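ok so I have spent most of July thinking about how to fold a T-shirt and I need to tell someone, so it's going to be all of you

background: I'm helping Viorica Marinescu get her tee stall ready for the Orstead street fair. we have 70 shirts to fold and one very long table, and I've been a "roll it up and shove it in a drawer" person my whole life

step one, cover the table! brown kraft paper, the whole way down. Viorica swears by it. then blue tape in big rectangles so you've got straight lines to work to. I use the lines for EVERYTHING now, I want them on my kitchen counter 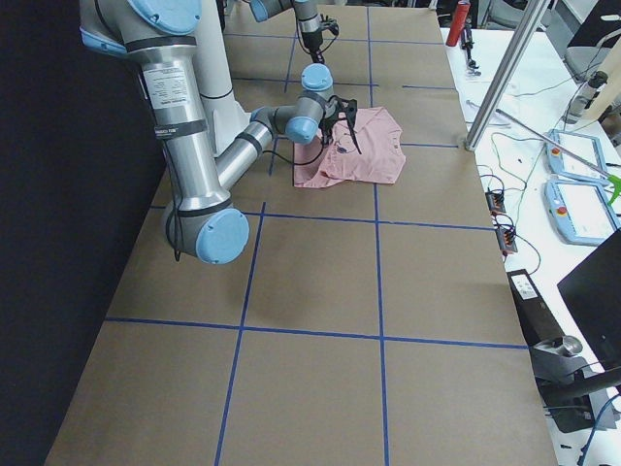
anyway the sleeves are where it always goes wrong for me. fold the body before the sleeves are flat and you get a lump on one side that never goes away. ask me how many times I've started over (no, don't)

Dede Tsikata's method, which I'm stealing: lay it face down, smooth from the middle out, one side in with the sleeve doubled back on itself, then the other side, then hem up to the collar in two goes. takes me 5 minutes per shirt. takes Dede no time at all and she chats the whole way through

also soft old cotton is so much harder than new stuff?? it slides and bunches and the hem wanders off. a stiff new shirt practically folds itself

the pink one has been my nemesis 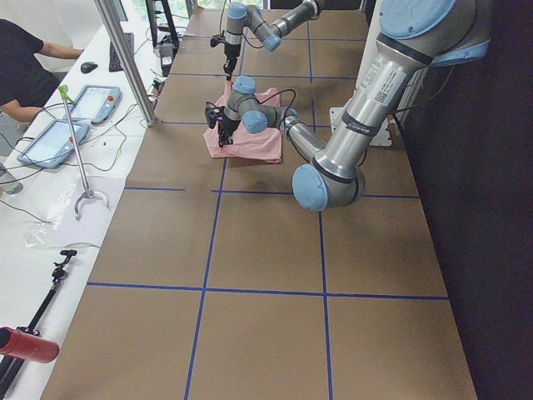
Pink cloth, still more of a heap than a fold.

Bogdan Filip says just hang them all. Bogdan, we own four hangers

things I'd tell myself at the start: shake it out first, pull the shoulders straight before you touch anything else, and don't try to rescue a bad fold, open it all the way up and go again

if anyone has a trick for keeping the printed part facing up at the end without a crease right through it, please share. I get it right maybe half the time and I couldn't tell you what I did differently

going back in after lunch, will post the finished stack if there is one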